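3.2. El asiento del inodoro como superficie de limpieza

En los protocolos domésticos que revisamos, el inodoro suele figurar como una sola tarea. Las hojas de registro de los hogares participantes muestran otra cosa: quienes limpian distinguen entre la taza, la tapa, la cara superior del asiento y la cara inferior, y no dedican a todas la misma atención. De las 429 sesiones de limpieza anotadas, 126 mencionan de forma expresa la cara inferior del asiento. En el resto, la anotación se limita a «inodoro» o «baño completo», y no es posible saber qué partes se trataron.

La cara inferior plantea dificultades propias. Solo queda accesible con el asiento levantado, y su superficie está interrumpida por los topes que lo separan del borde de la taza (figura 2). Alrededor de cada tope se forma un ángulo estrecho en el que el paño plano no entra bien. Hoani y Ruddock, que codificaron las hojas por separado, coincidieron en tratar los topes como una categoría aparte, dado que varios participantes describían para ellos un gesto distinto: doblar el paño y rodear la pieza con el dedo.

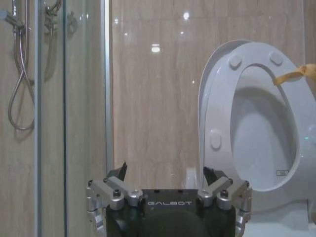

El orden de trabajo también varía. Cinco participantes declararon empezar siempre por el asiento y terminar en el interior de la taza; los demás alternaban según el tiempo disponible. En las entrevistas, el orden se justificaba más por costumbre familiar que por las instrucciones de los productos. Una participante de Lockyer lo explicó así: «Mi madre levantaba el asiento antes de llenar el cubo, y yo hago lo mismo». Cuando el baño es de uso compartido, el asiento se repasa con mayor frecuencia que la taza, a veces sin detergente.

Un segundo aspecto es la relación entre el inodoro y las superficies vecinas. En los baños pequeños, el asiento levantado queda muy cerca de la pared, y la limpieza de uno se prolonga en la otra. Los participantes con paredes alicatadas solían pasar el mismo paño por los azulejos situados detrás del inodoro, mientras que reservaban la mampara de la ducha para otro momento y otro utensilio. La mampara aparece en las hojas como una tarea larga, asociada a la cal, y rara vez comparte sesión con el inodoro aunque ambos estén en la misma estancia.
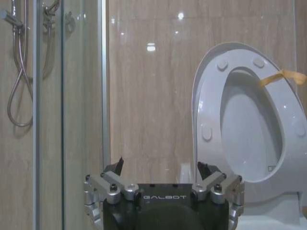 Figura 2. Inodoro blanco con el asiento levantado y los topes de su cara inferior a la vista; a la izquierda, la mampara de cristal de la ducha.

Esta separación tiene consecuencias para el registro. Si se toma el baño como unidad, dos sesiones con el mismo nombre pueden referirse a trabajos sin ningún elemento en común. Por ello, en la segunda versión de la hoja, preparada por Tautahi y distribuida en abril, la casilla «baño» se sustituyó por una lista de superficies. La cara inferior del asiento y los topes ocupan dos líneas consecutivas, y la pared posterior se anota junto al inodoro. La mampara conserva una línea propia al final de la hoja. Los resultados obtenidos con esta versión se presentan en el apartado siguiente.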